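**Clavach student project, progress to the end of February**

Work since the last report has gone into the tabletop grasping task. The team of four (Lucie Sutherland, Hằng Đào, Océane Beaudoin, Lorne MacLeod) has recorded 274 demonstrations, over 90 of them after the gripper fingers were refitted. Two sessions were discarded for timing errors in the log.

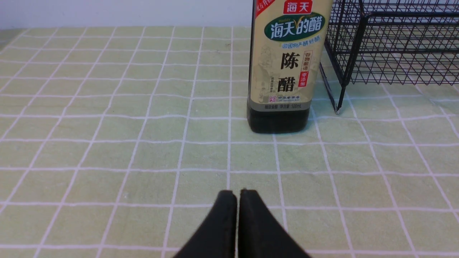
Camera calibration is the main open item. Estimates drift by 2 mm between sessions, and Hằng is rewriting the routine. As an interim check she uses the white grid on the green tablecloth — the lines converge toward the wall, which gives a usable reference for tilt. Tall items such as the vinegar bottle remain difficult at close range, where the top leaves the wrist view.

Training on the Kennedy workstation starts once calibration is stable. Spending is within budget. Karine Bergeron has approved the revised test plan.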